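Wulum lança caderno de perguntas pessoais para retomar o hábito das correntes de blogue

Última atualização: 4 de outubro

A Wulum anuncia a publicação do Caderno Trivelley, uma coletânea de 300 perguntas curtas destinadas a quem mantém um diário ou uma página pessoal. A obra reúne questionários sobre rotina, memórias de infância, medos, refeições preferidas e conversas do dia a dia, organizados para resposta individual ou partilha entre amigos.

A seleção foi coordenada por Precious Mangubat, que recebeu propostas de leitores até ao final de julho. Das perguntas incluídas, 213 foram enviadas por autores de blogues; as restantes foram redigidas pela equipa editorial.

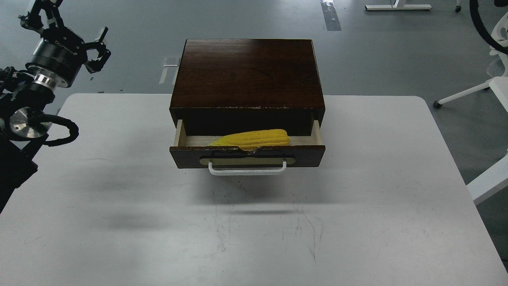

«Quisemos preservar o tom despretensioso destes questionários. Uma pergunta sobre a última mensagem recebida pode ocupar uma linha ou três páginas, conforme o dia», declarou Precious Mangubat.

O caderno divide-se em 45 secções e deixa espaço em branco após cada pergunta. A composição gráfica é de Cherry Mae Barredo, responsável também pela coleção Boutros, da mesma casa. As respostas não têm de seguir a ordem impressa, e qualquer secção pode ser reproduzida em páginas pessoais, desde que se mencione o título da obra.

A edição está disponível na loja da Wulum e na livraria Skodau. Os pedidos de exemplares para divulgação devem ser dirigidos ao serviço de imprensa da editora.

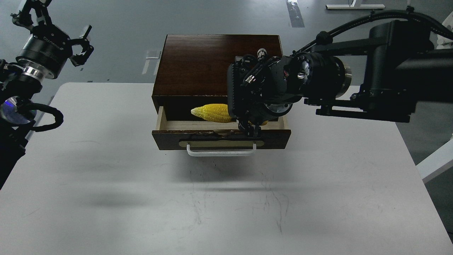
Gaveta entreaberta com uma maçaroca de milho de brincar.

Comentários

marta_l: Respondia a isto todas as semanas em 2006! Vai haver versão para imprimir?

Rui P.: A pergunta 259 é a minha, sobre o medo de andar de elevador. Obrigado por a terem incluído.

tecla solta: Três páginas sobre uma mensagem? As minhas só dizem «ok».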